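Home | Tables | Benches | Care | Journal | Basket

The Leka work table, white top

I've wanted to put this one up on the site since March, and it's finally ready, so forgive me if I go on a bit! The Leka is the table I use myself for flowers. I've cut, wired, wrapped and re-wrapped more bouquets on it than I'd like to admit, and I still haven't found one I like better.

The idea came out of my old shop in Rornau, where I did everything on a dark oak kitchen table. Lovely thing, terrible for flowers. You can't judge a pink against dark brown wood (everything looks moody and expensive and then the customer takes it outside and it's bubblegum). So when we moved over to Deresberg I asked for a plain white top and nothing else fancy. No lip, no bevel, no drawer to bang your hip on. Just a straight front edge you can lean into while you work.

Roses are what I do most, and I tend to lay the whole bunch out on the table before I start on the stems. With a white surface under them you see the color for what it is. Salmon next to blush, blush next to a cooler pink, you can tell in a second which two are going to fight. I do the same for photos, by the way. Half of what's in the journal was shot on this table with whatever daylight we had that morning. 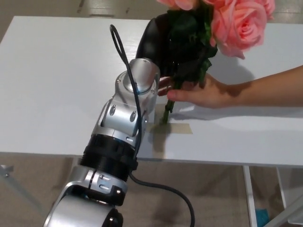
The top has a very light texture, which I asked for after trying a glossy sample that drove me up the wall. Stems skated all over it! On this one they stay more or less where you put them, and a wet bunch doesn't slide off toward your shoes. It also doesn't throw the light back in your face when you're working near a window.

Now, cleaning. A damp cloth and a drop of dish soap does it for me nearly every day. If you only wipe with water you can get faint streaks once it dries, and I'll be straight with you, I get them all the time and mostly leave them. If it bothers you, go over it again with a dry cloth. Please don't use scouring powder or the rough side of the sponge. Pollen is the other thing. Lily pollen especially. Lift it off with a bit of sticky tape before you go anywhere near it with water, otherwise you're rubbing orange dye around and saying words.

Sizes: there are 3. The small is 100 cm long and fits in a spare room or at the end of a kitchen, and it's the one most people go for at home. The medium and the long are made to order, so send me the length of your wall and I'll tell you which one makes sense. All of them come at the same working height, which is a touch higher than a dining table. If you've ever spent a whole day bent over somebody's wedding flowers you'll know why I'm fussy about that.

The legs come off for delivery and go back on with the key in the packet. It took me 13 minutes the first time, with a cup of tea going cold next to me. You'll want a second person for flipping it over, the top is heavier than it looks.

A few things I get asked. Can you cut directly on it? Please don't, use a board. Snips and shears are fine as long as you're cutting in the air like a normal person, but a floral knife will mark it. Can you stand vases on it? Of course, just wipe up the rings at the end of the day. Will it scratch a nice floor? The feet have felt pads on, and there's a spare set in the packet with the key.

If you're buying for a studio, have a look at the Pretaveo bench as well. It's the same top with a shelf underneath for buckets, and it comes in at the same depth so the two line up along a wall. I have one of each and keep wrap and ribbon on the shelf where I can actually find them (for once).

Delivery is usually nine working days for the small. The made-to-order lengths take longer and I'll give you a proper date when you write. The next batch goes out on 10th May and there's still room in it.

Any questions, drop me a line. I answer everything myself, mostly in the evenings once the buckets are washed.

Agnese Zariņš

9 comments | 13 shares

Contact | Delivery and returns | © Leka Tables, Deresberg | Back to top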